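Looking after the two-arm cell

I take care of a small cell with two arms, which we call Marix. After 3,000 cycles it gets a service, and this time the counter said 3,133.

Cables first

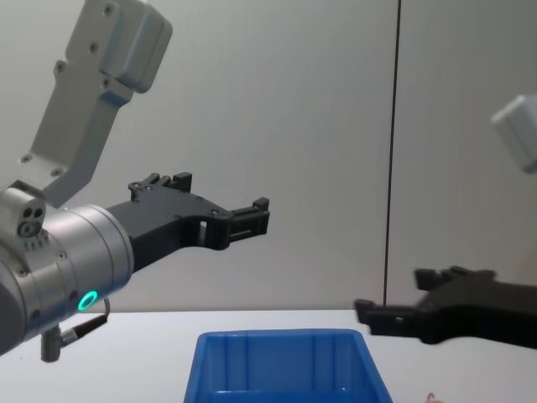

Connectors become loose slowly, so I start with them. On the left arm I follow the thin dark cable from the plug under the wrist and push the plug gently by hand. The green ring must stay lit while I do it.

Fingers and screws

After the cables I check the play in the fingers – 2 screws gave us trouble in December.
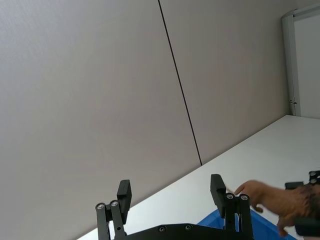
A pivot screw should be snug, never hard. Both sides of the gripper have silver ones, easy to reach when the fingers are open wide. Joon-young Ahn taught me to mark each head with paint.

Trial run

Last comes a slow run at 20 percent speed, with the pink pig as the test piece and the blue bin as the target.

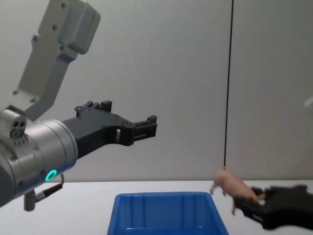
What I write down

The counter, the screws I touched, and any strange noise.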